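Reprendre l'allemand à la retraite

J'ai recommencé l'allemand en janvier, après une longue interruption. J'en avais fait au lycée et il m'en restait des listes de prépositions et deux poèmes. Le cours a lieu à Julach, au-dessus de la bibliothèque, à 18 heures. Nous sommes 16 inscrits.

Le professeur s'appelle Arne Nolte. Il parle lentement et ne traduit presque rien. Les premières semaines, je rentrais avec mal à la tête. Maintenant je suis à peu près, sauf quand il raconte ses vacances.

Le manuel fait 726 pages avec les annexes. Je n'emporte que le cahier d'exercices, le reste est trop lourd pour le bus. Nous en sommes à la page 102, au chapitre sur les verbes à particule séparable. Je les oublie en fin de phrase une fois sur deux.

Pour le vocabulaire, j'ai essayé une application, puis je suis revenue aux fiches en carton. Je les range dans une boîte à chaussures, les mots sus derrière, les autres devant. J'en relis un paquet le matin avec le café.
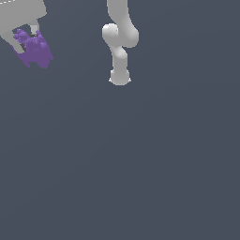 Le plus difficile reste le téléphone. Ma correspondante, Dörte Kuhlmann, m'appelle une fois par mois et je prépare mes phrases sur une feuille. Elle change de sujet et la feuille ne sert plus. La dernière fois, nous avons parlé de confiture de groseilles et j'ai dû chercher « égoutter » pendant qu'elle attendait.

Prochain chapitre : le passif.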